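Nornness students teach a robot bar work, one straw at a time
14 March 2022

Jedano, the student robotics club at Nornness, has entered the Haugen service challenge with a project called Plirnen. Its 16 members spend their evenings doing small bar jobs by hand so that software can learn to do them worse.
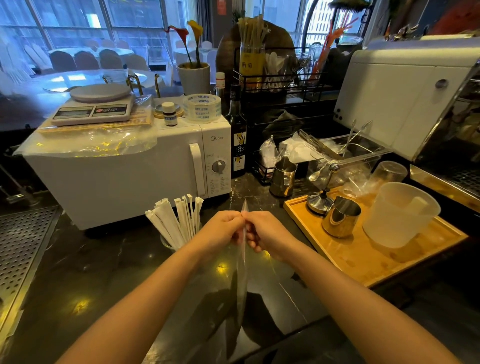

What the club is recording

Each member repeats 3 tasks: opening a bag, gathering paper-wrapped straws and filling the holder. The target is 600 recordings by September.

"I joined to build robots," said club lead Idun Granström. "I am now very good at straws."

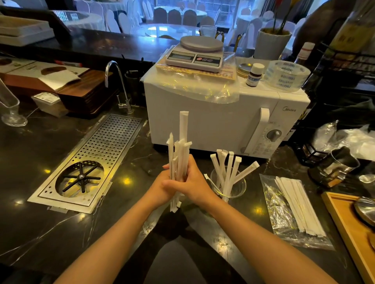 A bundle of wrapped straws, held upright over the bar counter.

New members are welcome. Steady hands are useful, patience more so. Write to the Jedano club desk at Nornness.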